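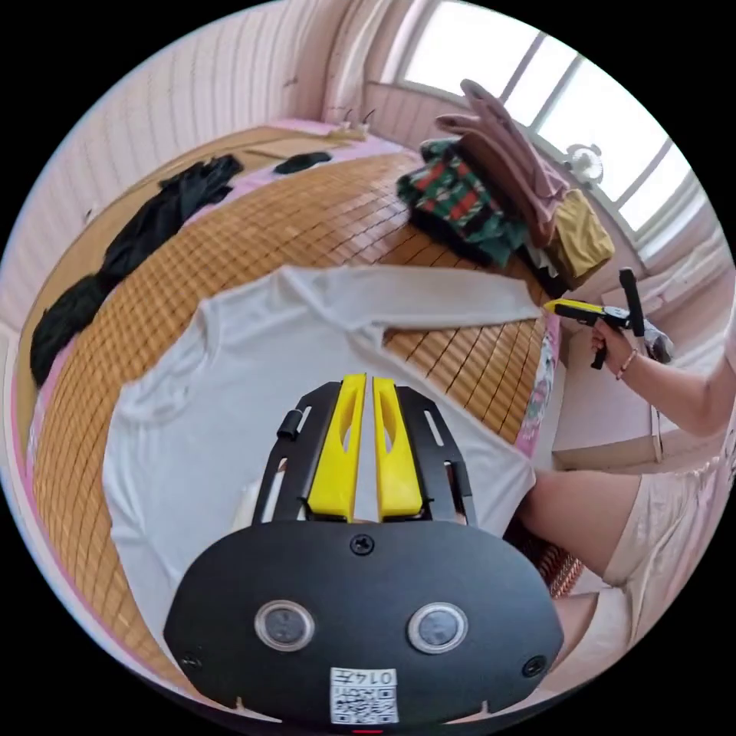
Tromis Garment Handling, data card

Maintained by the Zirstead linen and laundry group. Last edited Tue 21 May.

Summary

Tromis is a set of recordings of people handling clothes with a pair of hand-held grippers, one in each hand. It is used to train the folding cell at the Penance site. Garments are mostly shirts and other everyday clothing, laid out on beds and tables in ordinary rooms.

Who records

Recording is done by folding staff on paid time. A shift has 2 recording blocks of 30 minutes each, and blocks do not count toward the folding quota. Staff can record at work or take a kit home. Anyone may decline, and declining is not noted in the shift record.

What changes at the site

The cell takes plain flat items first. Shirts with long sleeves stay with people until the model passes the acceptance test. Of the 7 folding stations, 3 move to inspection and repair when the cell starts. Pay grade stays the same for staff who move. Inspection means more standing and less reaching, and the rota was changed in February to add a seated station.

Staff asked for two things before launch: a stop button at each end of the cell, and no individual speed figures taken from the recordings. Both are in place. Session files carry a kit number and no name.

Contents

raw/ video and gripper width, one folder per session
labels/ garment type, start state, end state
splits/ train and test lists, divided by room

Known gaps

Few wet items. No fitted sheets. Left-handed recorders are underrepresented. Strong window light washes out part of the view in some daytime sessions.

Removal

A recorder can have a session deleted by giving the kit number and date to the Ciobanu desk. Deleted sessions are dropped from the next release.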